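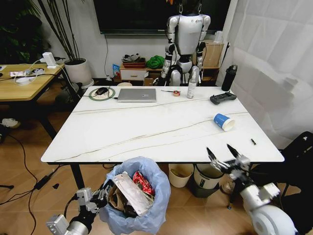 회사에 청소 로봇이 들어오면 원래 청소하시던 분들의 일은 어떻게 바뀝니까?

Hirkeck
2020년 3월 16일

치우는 시간은 줄고, 로봇을 준비시키고 다시 확인하는 시간이 늘어납니다. 저는 한국어가 모국어가 아니어서 표현이 조금 어색할 수 있습니다. 양해를 부탁드립니다.

제가 일하는 사무실은 바닥 면적이 800제곱미터쯤 됩니다. 전에는 두 분이 저녁에 바닥과 책상과 쓰레기통을 모두 맡으셨습니다. 지금도 두 분이 그대로 계시지만 일의 순서가 달라졌습니다. 먼저 통로의 의자와 전선을 정리하고, 그 다음에 로봇을 시작시키고, 로봇이 일하는 동안 탕비실과 회의실을 손으로 닦으십니다. 마지막에 로봇이 지나간 곳을 한 번 봅니다.

제가 보기에 제일 큰 변화는 직원들의 습관입니다. 사람은 책상 위의 종이컵이 쓰레기인지 아직 마시는 것인지 대충 짐작합니다. 기계에게는 이것이 어렵습니다. 그래서 우리 회사는 퇴근 전에 버릴 것을 각자 버리는 규칙을 만들었습니다. 처음에는 불만이 있었습니다. 저도 불만이 있는 사람 중 하나였습니다.

한 가지 조심하실 점이 있습니다. 로봇이 멈추었을 때 누가 책임지고 가 보는지 미리 정하십시오. 우리는 정하지 않았기 때문에 첫 달에는 청소하시는 분들이 업체에 전화까지 하셨습니다. 이것은 계약에 없는 일이었고, 나중에 수당을 다시 계산했습니다.

Sqalli

저희는 반대였어요. 로봇 들어오고 나서 청소 시간 계약을 바로 줄였는데 화장실이랑 분리수거가 밀려서 결국 원래대로 돌아갔습니다. 업체 말만 듣고 인원부터 줄이지 마세요.

Grulix

위의 Hirkeck 님 글에 조금 더하겠습니다. 저는 총무 업무를 하고 있습니다. 도입 전에 청소하시는 분들께 하루 일을 직접 적어 달라고 부탁드렸습니다. 적어 주신 것을 읽으니 계약서에 없는 일이 많았습니다. 화분에 물 주기, 택배 상자 접기, 누가 두고 간 신발을 한쪽에 모아 두기 같은 일입니다. 이런 일은 로봇이 들어와도 없어지지 않습니다.

교육도 꼭 근무 시간 안에 하시기 바랍니다. 우리는 점심시간에 했다가 항의를 받았고, 그 항의는 맞는 말이었습니다. 그리고 설명서가 영어로만 되어 있어서 제가 한국어로 짧게 옮겨 충전기 옆에 붙였습니다. 틀린 문장이 있었는데 청소하시는 분이 볼펜으로 고쳐 주셨습니다.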